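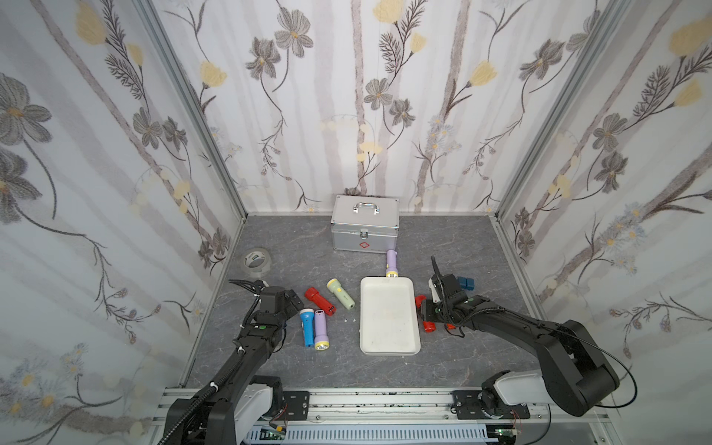
Torches, tray and first-aid case, mid sort-out

Sorting out a pile of torches – keep them together or spread them round the house?
Posted by Azadeh Shirazi, 7/1/18

Hello all, first post here so be gentle. We had two power cuts last winter and both times I ended up feeling my way along the hall with my phone, even though I own more torches than any sensible household needs. They're the little coloured plastic ones, a red one, a blue one with a white head, a pale green one with a yellow head and a pair of lavender ones with yellow rings. My sister Simin bought most of them for a camping trip and then I inherited the lot when she moved.

I've got them all out now and I want to do it properly. My plan was to keep them in the white plastic tray next to the first-aid case, so everything for an emergency lives in one place. But my other half thinks there should be one in every room and that a tray full of torches downstairs is no use when you're upstairs in the dark. I can sort of see his point, annoyingly.

Also, do you leave the batteries in? I opened an old one from the shed last July and it was full of crusty white stuff, and I really don't want to lose this lot the same way. And is there a way of getting faint stains off a white plastic tray, or do I just live with them? I've tried washing-up liquid.

Siamak Nikzad
Both! You've got enough of them to do it. I'd put one by the bed, one in the kitchen, one near the front door, and whatever is left goes in the tray with the first-aid things. The different colours are a gift here, by the way. In our house everybody knows the red one belongs in the kitchen, so when it turns up in the bathroom somebody gets told to put it back (usually me).

On the tray, mix bicarbonate of soda with a bit of water into a paste, leave it on for a quarter of an hour and rub it with a soft cloth. It worked on my old cutlery tray, though tea marks took me two goes. Don't use a scouring pad, you'll scratch it and then it stains even faster.

Keep the tape in with the torches too if you have a roll to spare. I've got a roll of clear packing tape in our box and I use it for labels mainly – I write the date the batteries went in on a scrap of paper and tape it to the side. It isn't pretty but I do check it.

Yasaman Arabzadeh
batteries out if they're just sitting there, in if you use them. that's all I do

Tatsuya Kubo
I'm going to disagree slightly with Yasaman, as a torch with no batteries in it is a pain when the lights have just gone off. For the ones by the bed and the door I leave them in and test them when the clocks change. For the spares I take them out and keep them in a small bag next to the torch they fit. Don't mix old and new ones in the same torch, and don't put them back just because you can't find the bin for the dead ones. I've done that and spent a whole evening swapping them round trying to work out which were any good.

One more thing for Azadeh, have a look inside the first-aid case while you're at it. I went through mine after a similar tidy-up and the plasters had lost all their stick. The case itself was fine so I only had to replace what was in it, and I taped a list inside the lid.
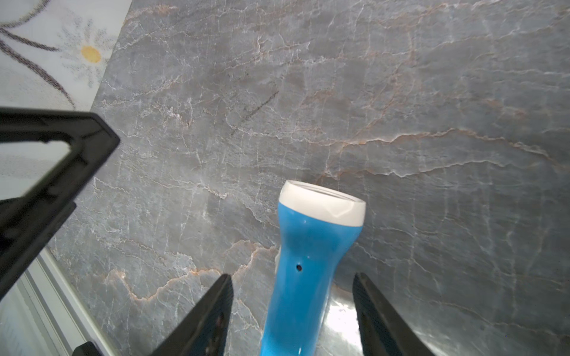 Can I still use a torch if a battery has leaked inside it?
Quite often, if the leak is small. Put gloves on, take the batteries out, and dab the crust off the contacts with a cotton bud and a little white vinegar. Let it dry completely before you try new ones. If the spring has rusted through or the contacts crumble, take it to the small electricals bin at the tip.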